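Skonden kitchen cell back in service after cable and gripper work

2021-04-05

The tabletop manipulation cell at the Pultow lab returned to its normal schedule this week after a maintenance stop that replaced the gripper cable and reset the tool center point. The cell, built by Skonden, had logged 252 hours since its last service in November. Operators had reported dropped gripper status messages when the wrist turned past its usual range.

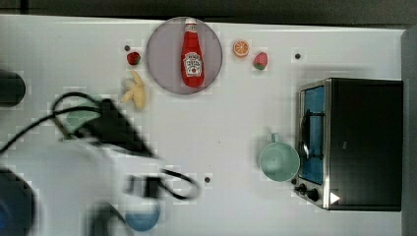 The fault was traced to a worn connector on the gripper side. The replacement cable is 15 cm longer than the original and carries a molded strain relief from Navarrete. Its slack has to clear the elbow in every pose the task set allows, so the routing was tested at low speed first and the ties were moved twice.
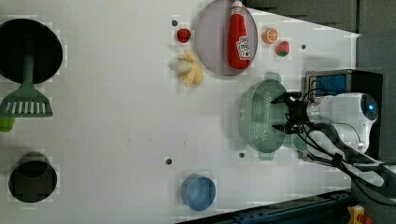

Calibration followed the cable work. The arm was touched off against a reference pin, and the new offset was written to the controller and to the backup file. Finger alignment was then checked on household items, including the green perforated colander, whose handles need a closer approach angle than the plate does. Grip force was left at its earlier setting. 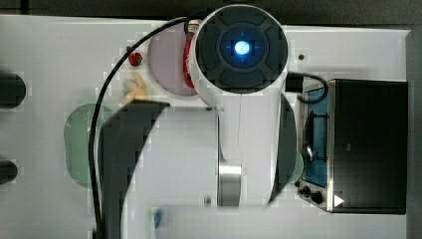 Joint brakes were tested one at a time, and the emergency stop was tripped from both idle and motion. The acceptance run used the Kurkier script, which calls 400 moves in mixed order - the same script used when the cell was first installed. No status messages were lost. The script and the new offset are stored under job number 721.
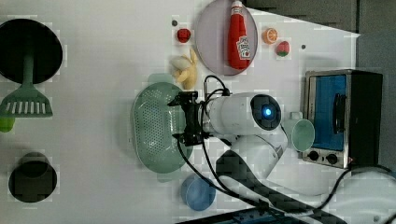 According to Navarrete, the strain relief should be inspected monthly and the ties replaced whenever the cable jacket shows a flat spot. Pultow has added both checks to the service sheet. A spare cable of the new length is on order.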